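Toy library subscription promises less clutter, but the sums are hard to follow

2018-03-24

Sundano, the toy subscription service that opened to families in February, says it can cut the number of playthings in the average home by half. Parents who read the terms may wonder how.

For $15 a month, members get a box of toys to borrow and swap at a depot. The company says 205 households have joined so far, and that each has "retired" a large share of its own toys as a result. Asked what retired meant, a spokesperson said it covered anything given away, sold, stored in a garage or moved to a high cupboard.

That last category is doing a fair bit of work. A toy in a high cupboard is still in the house, and most parents were putting them up there for free.

Sundano's claim rests on a survey sent to members after their first swap. It drew 107 replies, and the company declined to release the questions. Nor would it say how many of the other members had already cancelled.

Concetta Russo, who runs the secondhand toy shop Fokgate, said she had noticed no rise in donations.

"If all those families were clearing out, I'd be up to my neck in train track," she said. "It's been an ordinary couple of months. I'm also not sure why you'd pay a fee every month to borrow blocks. A set of blocks lasts until your kids have kids."
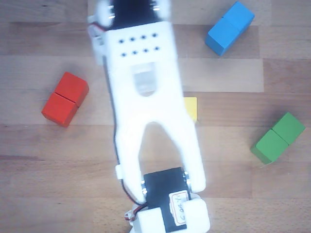 Coloured wooden blocks on a tabletop. Simple toys make up much of the Sundano catalogue.

The catalogue lists 178 items, though several are the same puzzle in a different colour. Larger things such as ride-on cars and play kitchens, which parents might reasonably want to borrow before buying, are marked "coming soon". They carried the same label at the launch.

Ademir Bittencourt, Sundano's founder, said the range would grow once a second depot opened. He would not name a suburb or a date.

"Families tell us they feel lighter," he said. "You can't put that in a spreadsheet."

The company has nevertheless put it in a brochure, where the figure for reduced clutter is given without a source.

Members who lose a piece are charged for the whole toy at its new retail price. Cancelling takes 15 days' notice in writing, and the joining fee is not refunded. Swaps are by appointment only.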